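Rernine: a small dataset of color words from secondhand clothing listings

README, version after the February cleanup

Rernine is 255 short listings for used clothes, each one tagged for the words its seller used to say what color the thing was. We built it because the existing color lists we could find were written by paint people, and paint people have never had to sell a cardigan by the weekend. If you want to know what sellers mean by "sort of a mustard but nicer," you are in the right place, and I'm sorry.

The listings came from Skostetti, a neighborhood swap board that let us copy its archive as long as we took out names, phone numbers and one long argument over a duvet cover. Wiroj Saengthong did the collecting. Vilja Savolainen and Paweena Kaewkla did the tagging. I wrote the guidelines, then rewrote them after the taggers had read them.

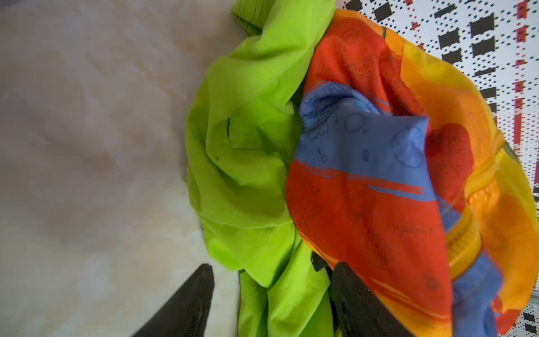 Lime green, easy. The printed one has orange-red, yellow-orange and periwinkle blue in it, and a seller would write "multi."

What's in a row

id: a number. Gaps are deleted duvet arguments.
text: the listing as typed, spelling intact. "Burgandy" stays "burgandy."
color_span: the words doing the color work, copied exactly.
base: one of 19 plain color names, chosen by the tagger.
confidence: sure, fairly sure, or shrug.
notes: free text. Paweena's are worth reading by themselves.

The base list began with 45 names. We cut it after finding that people could not tell our own "rust" from our own "brick" two days running, and that included the person who had added both. Black is in. Cream is in, after a struggle. "Neutral" is out, on the grounds that it is a mood.

How tagging was done

Both taggers read every listing separately, then met over tea to compare. They disagreed on the base color in 38 rows. Most of those are teal. We kept both answers, in base_a and base_b, and left the plain base field blank, so please check for blanks before you write to tell us your script fell over.

Taggers worked from text only. The first round let them peek at the sellers' photos and they stopped reading the words entirely, and I can't blame them, given the words.

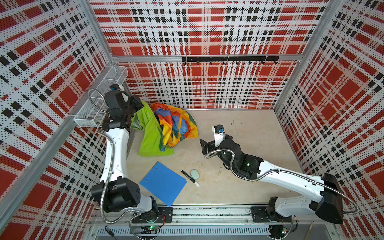 Reading time: 4 minutes

Patterns and prints

Patterns caused more trouble than colors did. A listing that says "red plaid" gets base = red and a note saying "plaid," even though plaid needs a second color in order to be plaid at all. We tag what the seller named. If the seller says "red, black and white check," all three go in, split by semicolons, in the seller's order. Charoen Thaweesak asked for semicolons because commas kept breaking his spreadsheet. He has since switched spreadsheets. The semicolons remain.

Words like "floral," "busy" and "loud" are not colors. "Loud" turned up often enough that we held a short meeting and decided again that it is not a color.

Words that modify a color stay inside the span: "pale," "dusty," "washed-out," "my ex's." That last one was a judgment call.
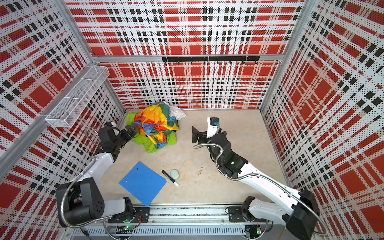

Known problems

The sellers are all from one town and they have a house style. "Petrol" shows up far more than it would elsewhere, thanks to one very productive seller with a lot of petrol-colored coats. Don't use Rernine to claim anything about English speakers at large.

White is undercounted. People selling a white shirt tend to call it "a shirt."

Anything described as "nude," "skin" or "flesh" was tagged shrug, with a note. We don't think those words name a color and we would like them to go away.

Winter listings outnumber summer ones, so expect a lot of gray. Spelled both ways, naturally. We did not merge the spellings, and Vilja has asked me to say that this was my decision.

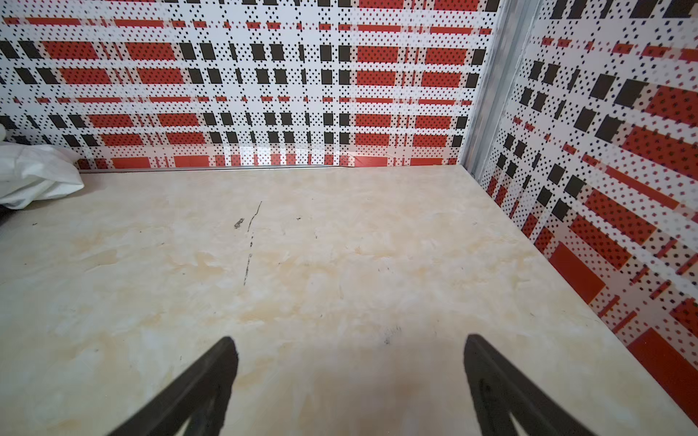 Good uses, bad uses

It works well for teaching a class, testing a search box, or settling a bet over "taupe." Gertraud Frei uses it in her evening course on plain writing and reports that students like the notes column best. It is too small to train anything you plan to be proud of.

Mokard, our little script for turning free text into base names, ships in the same folder. It gets "navy" right. It thinks "off-white" is two colors, one of them "off." Fixes are welcome — please send a test along with them, or at least a cardigan.

License and contact

Free to use, share and change. Say where you got it. Corrections go to Wiroj, complaints about teal go to the shared inbox, where they will be read by both taggers and answered twice.

12 comments · 7 shares

Related
Thongdee: sleeve lengths, as claimed by sellers
Mokard change notes
Why we dropped "brick"
Skostetti archive: what we removed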